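Workshop > Notebooks > Neruvcombe Robotics Club

We use cookies to remember your settings. Accept / Manage

Thu 24 July, clothes-handling project

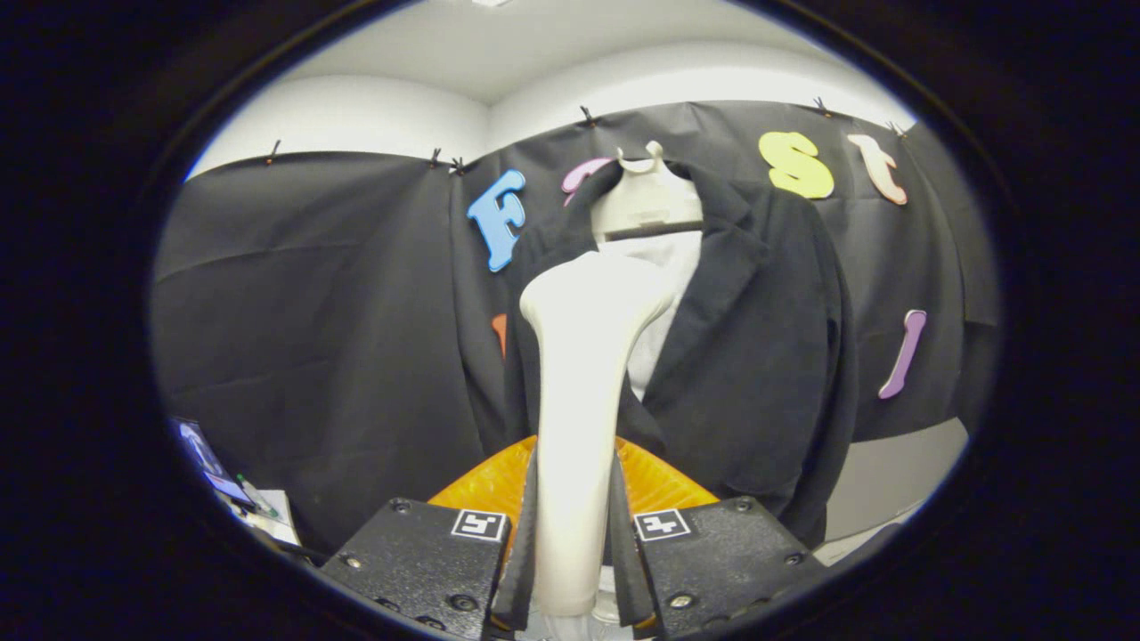

Lovely long afternoon, and I'm writing it up while the kettle's on. Hanne Rissanen brought the younger ones through the hand-held gripper and they took to it at once (so much better than the January lot, me included!). We're up to 74 demonstrations and want 174 before the Tallasholm meet, so that's another 100 to share out between us, which sounds worse than it is.

Still to do: tighten the finger pads, and please, whoever goes next, write your start time in the log.

Recent entries
Arnia: battery notes
Moreira heat, what we learned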